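Section 4. Setting Up the Dika Facial Steamer

Read this section before you turn the steamer on for the first time. Keep the unit on a flat, level surface, at least 25 inches from curtains and shelves.

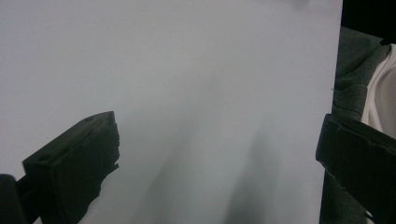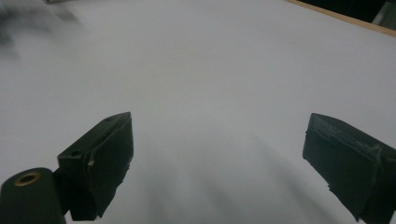 Figures 4-1 and 4-2. Pale, flat surface.

4.1 Filling the tank

1. Unplug the steamer and lift out the tank.
2. Fill with distilled water to the MAX line.
3. Push the tank down until it clicks.

CAUTION: Do not put cleanser, toner or essential oil in the tank. Oils damage the seal and can irritate the eyes.

4.2 First run

1. Plug in the steamer. The light blinks while the water heats.
2. Point the nozzle away from you and let it run until the tank is empty. This clears any dust left from packing.
3. Switch off and wait for the nozzle to cool before refilling.

WARNING: Water in the heating chamber reaches 212°F. Never touch the nozzle or tip the unit during use.

4.3 Using steam on your face

1. Wash off makeup and sunscreen and pat your face dry.
2. Sit with your face a forearm's length from the nozzle and close your eyes.
3. Stop after five minutes, or sooner if your skin stings.
4. Apply a plain moisturizer while your skin is still damp.

Note: Once a week is enough for most skin. If you have rosacea, eczema or broken skin, ask your doctor before using steam.

4.4 Descaling

Descale every two months, or monthly if you use tap water. See Section 6 for the Junix descaling powder and amounts.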